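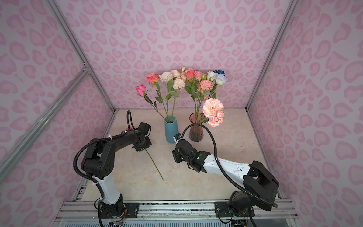

Both arms at the vases, stem task.

Jul 4, 2021

Count at the start of the day was 1,347 episodes on the stem task. Count at the end was 1,397. Fifty kept, which is slower than I planned for, and most of the lost time went to resets.

The task text is still the old one: pick a stem off the tabletop, place it in a vase, open the gripper, retract. Till wants it split in two, because the left arm and the right arm fail in different ways. I said I would look at the failure labels first. Of the rejected episodes, the largest group is "no grasp" and the next is "vase moved". The red vase is shorter and I expected it to be the worse one, but the labels don't show that yet.

Changed the start positions after lunch. Sajib pointed out that in the December set the stems always lie at the same angle to the rail, and the policy trained on it reaches for that angle whether a stem is there or not. New rule: the operator reads an angle off the random list before each reset, 0 to 90 degrees, and lays the stem by hand. It adds time per episode. I would still take fewer episodes with a proper spread. 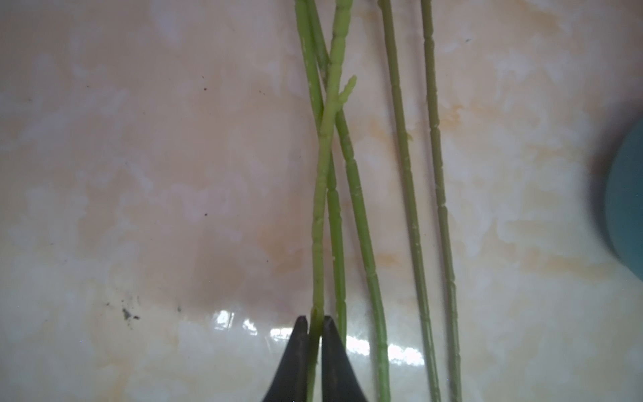
The thin stems are the hard case. The fingertips have to come down on both sides of one stem without catching its neighbor, and with several stems side by side there isn't much room. Joscha did the teleoperation for this block and his approach is slower than mine but cleaner -- he lines up first, then closes. I tend to correct while closing, and that shows in the action traces as jitter. Marked 729 of my own older episodes for review. Some can be trimmed, some will have to go.

The wrist view also picks up glare from the tabletop. Left the exposure alone for now. If it gets changed, it gets changed between sets and written down.

Arne called from Praresitz about the export format. He needs gripper opening as a fraction, we log it in counts. Conversion goes in the export script, raw logs stay as they are.

Tomorrow: failure labels for Till, second angle list, check the time offset between the fixed camera and the wrist cameras.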